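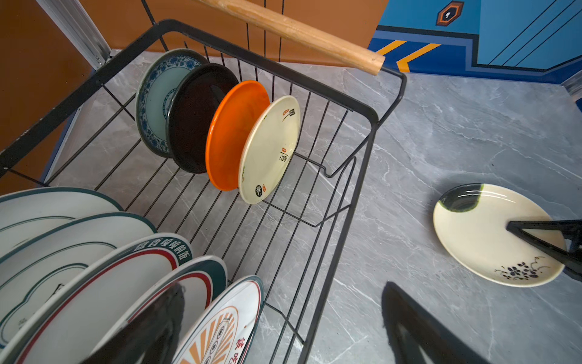
Small plates and larger plates racked in separate sections of a black wire dish rack.

Loading a wire dish rack by plate size

A wire rack drains best when plates of one diameter are kept together. Mixed sizes lean at different angles, and the smaller plate ends up lying against the face of the larger one. The method below suits any rack with closely spaced bars.

1. Place the rack on a level worktop. On marble, wipe the surface dry first and check under the rack again after 30 minutes. Standing water dulls a polished finish.

2. Sort the plates into two stacks, small and large, before any of them go in.

3. Load the larger plates first, in one section, all facing the same way. Lower each plate between two bars until the rim rests on the base. Overlapping rims are acceptable - touching faces are not.

4. Load the small plates in the other section. A slight tilt is normal and helps water run off the face. If a plate leans far enough to touch its neighbour, move it along one slot.

5. Leave a free slot after every plate with a deep well or a raised rim. These hold water at the lower edge and need more air.

6. Keep wooden handles dry. If the rack has one, do not hang wet cloths over it, and oil it every 3 months with food-safe mineral oil.

Printed and patterned plates

Plates with lettering, floral borders or coloured rim bands need more care than plain glazed ones where the decoration sits on top of the glaze. Run a fingertip across the edge of the pattern. If a step can be felt, the decoration is on the surface and will wear if it rubs against wire. Lift such plates straight up when unloading, and do not slide them along the bars.

Unloading

Take the small plates out first. Tip each one forward to shed any water left on the rim, then dry the foot ring with a cloth. The unglazed ring stays damp longest and will leave marks on a shelf.

Text: Armelle Roussel. Checked by Torben Bauerfeind.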